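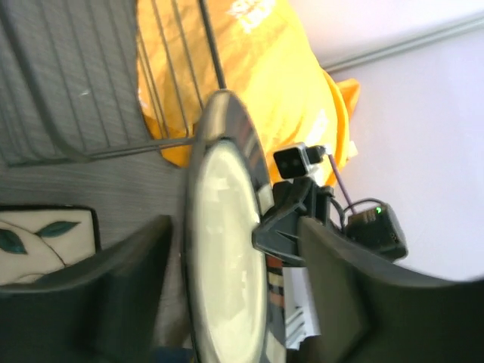 Cómo preparar el puesto de vajilla para trabajar con un brazo robótico (y con la gente que ya estaba allí)

Por Birdie Kapoor
Actualizado: 2025-04-05

En el comedor de Skonska salen unos 300 platos por turno, y hasta julio todos pasaban por las manos de Imad Tannous y de su compañera de fregadero. Ahora una parte la mueve el brazo, y a mí me sigue pareciendo una maravilla verlo llevar un plato tras otro mientras Imad revisa cubiertos o prepara el carro del postre. Pero montar el puesto nos costó lo suyo, así que dejo escrito el proceso para quien esté a punto de empezar.

Qué necesitas

Un tramo de encimera que nadie use de paso
Un escurridor de rejilla que no baile
Platos de dos o tres modelos como mucho, al menos al principio
Una persona del turno con tiempo reservado para enseñar al brazo (¡reservado de verdad, en el cuadrante!)

Paso 1. Habla con el equipo antes de mover nada

Siéntate con quienes friegan, secan y guardan, y pregunta qué parte del trabajo soltarían mañana mismo. Nosotros dábamos por hecho que sería el lavado. Pues no: era guardar los platos, por las muñecas y por el giro de espalda. Cambiamos el plan entero después de esa charla.

Paso 2. Fija el sitio de cada cosa

Marca en la encimera dónde va el escurridor y dónde se apilan los platos ya secos. Las bolsas y los trapos, mejor en un gancho: lo brillante y arrugado confunde bastante a la cámara. Si tienes vajilla decorada, apártala para la segunda semana.

Paso 3. Enseña el agarre por el borde

Coloca el plato de canto y guía los dedos de la pinza hasta que lo sujeten por los dos lados. Empieza despacio. Los bordes oscuros y esmaltados dan reflejos, y a nosotros nos fue muy bien bajar la luz de encima del fregadero. Repite con el plato un poco inclinado a cada lado, porque en un turno real ninguno queda recto.

Paso 4. Deja que el turno corrija

La mejor decisión que tomamos fue que Imad pudiera parar el brazo y repetir un movimiento sin llamar a nadie. En la primera semana apuntó en una libreta todo lo que le molestaba: que esperaba demasiado, que dejaba los platos hondos muy juntos, que tapaba el grifo. Otis Oyelaran, de mantenimiento, fue ajustando cosas con esa libreta en la mano.

Paso 5. Reparte el tiempo que se libera

Decidlo por escrito. En Skonska acordamos que no se recortaban horas y que el puesto pasaba a rotar: 3 turnos con el brazo y el resto en sala o en preparación. Imad pidió aprender a programar los recorridos y ya enseña a los nuevos.

Si algo falla

El plato resbala: limpia los dedos de la pinza y prueba otra vez con menos velocidad.
El brazo duda delante del escurridor: comprueba que nadie lo haya movido de la marca.
La gente vuelve a hacerlo a mano: pregunta por qué. En nuestro caso el carro estaba demasiado lejos, y bastó con acercarlo.

Para la próxima entrega quiero contar cómo lo hemos probado con los vasos, que es otra historia y bastante más divertida.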